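## 4. Grasp-point selection from the wrist view

The planner described in Section 3 hands over once the gripper is within reach of the cloth. From there on, the fixed overhead camera is of little use: the arm covers most of what matters, and the folds that decide whether a grasp will hold are too small to resolve from above. Control passes to a second module, which we call Ullurix, and which works only from the wrist camera and the joint readings of the arm.

Ullurix does three things in a loop. It splits the wrist image into cloth, gripper and background. It looks for ridges in the cloth region that are narrow enough to fit between the fingers. It then sends a small correction to the arm controller and waits for the next image. There is no model of the whole garment at this stage, and no attempt to say which part of it is a sleeve or a hem. Earlier versions carried the garment estimate over from the planner, but it was often wrong by the time the arm arrived, and the module did better without it.

### 4.1 Segmentation at close range

Close to the cloth, the wrist image is hard to segment. Pale fabric can fill much of the view with almost no sharp edges in it, and the focus of the lens is set for the fingertips, so anything further off is blurred. Figure 4 gives a case of this sort. The finger pad is crisp, down to the screw head behind it, while the folds of the fabric are visible only as slow changes in brightness. 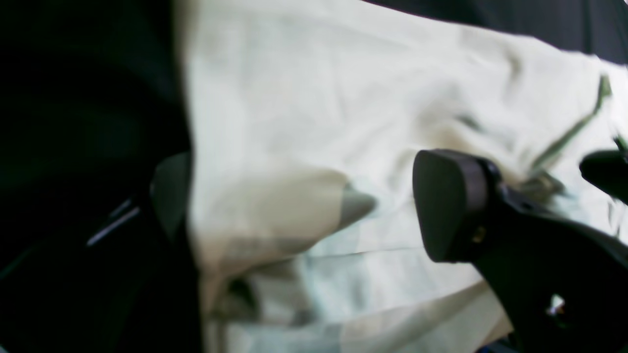
**Figure 4.** Wrist view with off-white cloth out of focus and a black fingertip in focus at the right. The gap between the two fingertips on that side shows cloth.

We train the segmentation network on 3,472 hand-labelled wrist images. Labels use the three classes above and a fourth, "unsure", which the labeller could apply freely. Pixels marked unsure are left out of the loss. Without the fourth class, labellers tended to draw a firm line through dark areas where no line could be seen, and the network learned to do the same. With it, the network's confidence drops in those areas, and the ridge search described below skips them.

The gripper class is the easiest of the three in principle, as the position of the fingers follows from the joint readings. In practice we do not mask the fingers from geometry alone. The pads flex under load, and a fixed mask cuts away a strip of cloth next to the pad, where the ridge search needs it most. The geometric mask is instead given to the network as an extra input channel, and the network is free to overrule it.

Dark surroundings remain the main source of error. A black finger against a dark background gives the network little but a faint highlight along an edge to work with. We tried raising the exposure to bring out these edges, but the pale cloth then saturated and the ridges were lost. The exposure is now set from the cloth region only, using the mask from the previous image.

### 4.2 Ridge search

A ridge is defined here as a bright band in the cloth region with a darker valley on both sides. Candidates are found on a smoothed copy of the image at several scales, and each is scored on its width, its angle to the closing direction of the fingers and its distance from the centre of the gap. Blurred markings on the fabric can look much like a crease at this range. To keep them out of the list, a candidate must also shift between two neighbouring views in the way a raised surface would — a flat mark moves with the cloth around it, and a ridge does not quite.

The parallax check needs a small sideways movement of the wrist, which costs time. It is run once per approach and again only if the best candidate changes. If no candidate passes, the arm backs off along its own path and Ullurix asks the planner for a new starting pose.

### 4.3 Checking the grip after closing

Closing the fingers doesn't mean that the cloth is held, and the motor current is a poor guide. A single layer of thin fabric changes it by less than the normal spread between closures. We therefore run a separate visual check, Rarkell, on the wrist image once the fingers have stopped. 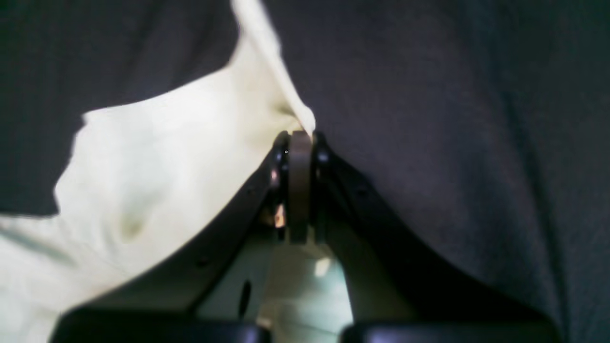

Rarkell crops the region around the fingertips and asks one question of it: does cloth pass into the grip, or does it only lie behind the fingers? The distinction matters because a strip of fabric that runs behind a finger can look connected to the tips when seen from the wrist. The classifier was trained on crops labelled after a short test lift, so the label reflects what the cloth did when the arm moved and owes nothing to a person's reading of the image.

Where two fabrics meet near the tips, the check is run for each cloth region separately. The planner is told which regions are thought to be held and decides whether to go on. It may accept a grip on both for a clearing task, but for sorting it will reopen the fingers and try again.

The output of Rarkell is a score between 0 and 100, and the threshold is set per task. We follow the procedure of Teixeira's earlier gripping work in our laboratory, in which the threshold was chosen on a held-out set of fabrics and then left alone. Custódio Teixeira also supplied the logging tool, Huvgate, that stores each crop with its score and the joint readings. All 11 parameters of the loop are written to the same log — changing one by hand during a session without a record had cost us a week of data in July.

Timing results for the full loop, with and without the parallax check, are given in Section 5.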